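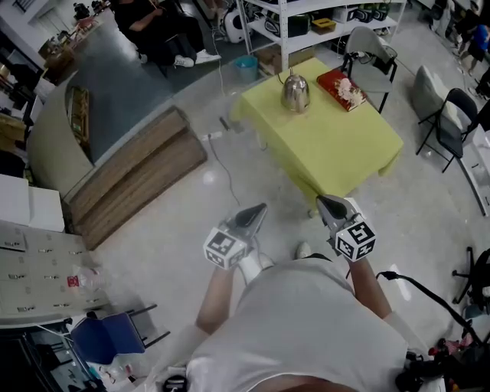

Sentencing in the Yimyam gift card case was this morning in Gremow. 27 months, plus restitution in an amount still to be fixed. Thread on what was decided, what was left open, and two points the coverage has mixed up.

Background for anyone new. Apinya Nilsuwan ran the gift card desk at Yimyam, the noodle restaurant chain. She pleaded guilty in January to one count of theft by deception and one count of computer misuse. A third count, falsifying business records, was dismissed under the plea agreement.

The conduct: 1000 gift cards activated in Skislow, the register software Yimyam uses, with no payment behind them. Each was loaded to $200, the most the software would accept without a second person signing off.

Most of the cards were then listed on Zomside, a resale site for store credit, at a discount. Buyers got working cards. Yimyam got the bill when the cards were redeemed for food.

First mix-up. Several posts this morning call this "hacking." There was no intrusion. The defendant had a valid login, issued to her, with activation rights. The computer count rests on use beyond authorization, and the plea colloquy was specific about this.

The authorization issue was going to be contested at trial. The defense motion to dismiss that count argued that misusing access you were given is a workplace matter and the statute doesn't reach it. The motion was denied without a written opinion. The plea gives up the appeal on it.

So the question is still open in this county. If you were hoping for a ruling you could cite, there isn't one.

Second mix-up. The 27 months is not the sum of two sentences. It's 27 on the theft count and a shorter term on the computer count, running at the same time. The longer one controls.

Time already served in county jail is credited. The clerk read the credit into the record too fast for me to get it down and I don't want to guess. It will be in the judgment when that posts.

How the court got to the number. The theft grade is set by loss, and the two sides had different theories of loss.

State's theory: face value of every card activated. The offense was complete at activation because a loaded card is property with a fixed value the moment it is loaded.

Defense theory: only what was redeemed. A card that sits in a drawer until the company voids it has cost the company a piece of plastic.

Almost 200 of the cards were never redeemed. They were recovered in the search, still in their sleeves, and voided by Yimyam the same week. That was the gap between the two numbers.

The judge used face value for grading. Her reasoning, as close to verbatim as my notes allow: the statute asks what was taken, and what was recovered goes to restitution.

That split matters and is easy to miss. Same case, same cards, one figure for how serious the crime is and another figure for how much gets paid back.

It didn't change the grade here. Under either theory the total lands in the same bracket. Defense counsel conceded that when asked, and said she was preserving the issue.

Prosecutor was Yulan Xue, from the county's financial crimes unit. Her presentation was short. She asked for a term above the middle of the range and relied on two factors, position of trust and duration.

On position of trust: the defendant wrote the company's own procedure for voiding cards that were activated in error. The state said she used that procedure to hide early activations, by entering them as errors and then not voiding them.

The logs on this were an exhibit to the sentencing memo. Each entry has an activation record, an error flag, and an empty field where the void confirmation should be. The empty field did not generate an alert. A witness from Skislow said at the plea stage that the alert exists as a setting and was off.

Who turned it off is not in the record. Defense wanted it noted that the state never claimed it was the defendant. Xue agreed that it had not.

On duration: the activations were in small batches, mostly near closing time, over more than a year. The state argued each batch was a fresh decision. The judge accepted this and said it weighed more with her than the dollar amount.

Mitigation. No prior record. Early plea. Letters from family and two former coworkers, filed under seal, so I can't tell you what they say. The defense also offered a repayment plan and asked for probation with home confinement.

The judge said she had read the letters twice. She said the plan was a serious proposal and that it would be considered with restitution, at a separate hearing.

The defendant spoke. It took under a minute. She apologized to the restaurant staff who were questioned before she was identified, and said she should have come forward when the first of them was suspended.

That suspension came up again. A shift manager at one location was sent home without pay after an internal review, because his register showed redemptions of bad cards. He had accepted valid-looking cards from customers. He was later reinstated.

He is not a victim in the legal sense used in this case. The judge asked the state whether he had asked for lost wages. Xue said he had been contacted and that Yimyam had paid him for the time. The judge asked for that in writing.

Restitution is deferred. Monday is the deadline for the state's itemized claim. The defense then gets a response, then a hearing if the numbers don't match, and they will not match.

Three items will be argued there, judging by the footnotes in the memos. First is whether Yimyam recovers menu price or food cost on a redeemed card. Menu price is the easier number. Food cost is the lower one, and the defense has hired an accountant.

Second is the internal review. Yimyam paid an outside firm and wants the fee back. Courts here have gone both ways on investigation costs, and it often depends on whether the police asked for the work or the company started it on its own. Here the company started it.

Third is Zomside. It refunded a group of buyers whose cards were shut off before they could use them. Zomside says that makes it a victim with its own claim. The defense says its fees on the completed sales should be set off against that.

Zomside had a lawyer in the gallery, who did not enter an appearance. The judge said anyone who wants to be heard on restitution should file something. I took that as aimed at the gallery.

Several of you asked whether people who bought the cards are in any trouble. Nothing in the file suggests it. Knowing receipt requires knowing. The listings looked like ordinary resale listings and the discount was in the normal spread for the site.

The other common question is whether Yimyam can sue her as well. Yes. A restitution order doesn't block a civil suit, but anything paid under the order comes off a civil judgment for the same loss. I checked the civil docket after lunch and found no filing.

Conditions after release: a term of supervision, no work involving stored value or payment administration during that term, and no accounts on resale platforms. The defense objected to the last one as too broad. The judge narrowed it to selling. She can still buy.

There was no fine. The judge said money should go to restitution first. That is the usual practice here and it isn't a sign of leniency, whatever the local radio item said.

Surrender. She was not taken into custody this morning. Both sides agreed to a later report date so she could arrange care for a parent. Bail conditions stay in place until then, passport included.

Appeal. The plea agreement waives most of it. What survives is a challenge to a sentence outside the range, which this isn't, and a challenge to restitution, which doesn't exist yet. If there is an appeal I expect it to come out of the restitution hearing.

Documents. The plea agreement and both sentencing memos are public, at the clerk's window or on the online docket for the usual page fee. The letters and the presentence report are sealed. The log exhibit is public with card numbers blacked out.

Read the log exhibit if you work anywhere near gift card accounting. It is dull and very clear. The column to look at is the void confirmation, third from the right.

Correction to an earlier post of mine from the plea hearing. I wrote that the second count carried a mandatory minimum. It does not. I was reading the version of the statute before it was amended. The old post is still up with a note under it.

Reply to a DM, with permission: no, the dismissed records count can't be brought back if she fails to pay. Dismissal was with prejudice once the sentence was imposed. Failure to pay is handled as a violation of supervision, and ability to pay has to be considered first.

I'll post the restitution claim when it is docketed, and the written judgment with the credit figure as soon as the clerk has it up.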